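# Chapter 2: Handling Open Fabrics

I learned to hate mesh at a kitchen table. I was making produce bags for my sister, who had asked for a dozen of them, and I thought it would take one evening. Mesh is mostly holes, right? How hard can it be to sew something that's mostly holes? By ten at night I had three bags, one of them shaped like a boot, and a much better opinion of plain cotton.

So before we get to stitches and seam finishes (Chapter 3, I promise), I want to spend some time on how you pick this stuff up, lay it down and keep it where you put it. Most sewing books give that part a paragraph. I'm giving it a whole chapter, and if you've ever chased a slippery panel across a table you'll know why!

Let's start with the edge. A loose piece of mesh has almost no body of its own. Grab it in the middle and the openings stretch toward your fingers, and the shape you cut so carefully turns into something else. Grab it by a firm edge, though, and the whole piece behaves. A hem will do, or a binding, or a strip of zipper tape, anything with a tighter structure than the mesh. I call this the handle, and I'll be using that word all through the book. When you look at any piece of fabric, your first question should be: where's the handle?

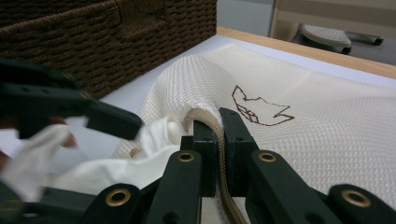
*Figure 2.1. Cream mesh held by its tan, ribbed edge strip, with a soft white cloth bunched up beside it.*

The ribs on a strip like the one in Figure 2.1 give you something to hold on to, and they show up well against a pale fabric, so you can find the edge without squinting. Pinch the strip itself and leave the mesh alone. If you need to move a large piece, take the strip in two spots a forearm apart and lift both at once. Lifting one corner and dragging works fine on denim, but on mesh it gives you a long diagonal pull that takes ages to smooth out.

Then there's the matter of layers. Soft cloth and mesh love each other a bit too much. A fold of white cotton lying over the edge of a mesh panel will ride along when you move the panel, and you may not notice until it's under the presser foot. I've sewn a handkerchief into a bag this way. Karlijn Wouters, my first teacher, made us run a flat hand under every piece before pinning, and I still do it without thinking.

For the exercises in this chapter you'll want two fabrics, one open and one closed. I used the Terbridge laundry mesh, which comes in cream and weighs 100 grams to the square meter, and an old bedsheet. The mesh from Flistow is a little stiffer and kinder to beginners. Cut one rectangle of each, 900 millimeters by 200, and sew or baste a strip of zipper tape along one long side of the mesh. Don't worry about neat stitching yet. Long, ugly basting is perfect, and you'll be pulling it out in Section 2.4 anyway.

You'll also need a clear table, bigger than you think. I work on the dining table with both leaves in. My friend Kristaps Vītola swears by the floor, but he's got younger knees than I do (and no dog).

## 2.1 Finding the handle

Spread the mesh out with the taped side toward you. Close your eyes and run your fingertips along all four sides, slowly, then do it again with the sheet. Write down which sides you could tell apart by touch. Keep that note with your samples, and we'll come back to it when we start joining panels in Section 2.3.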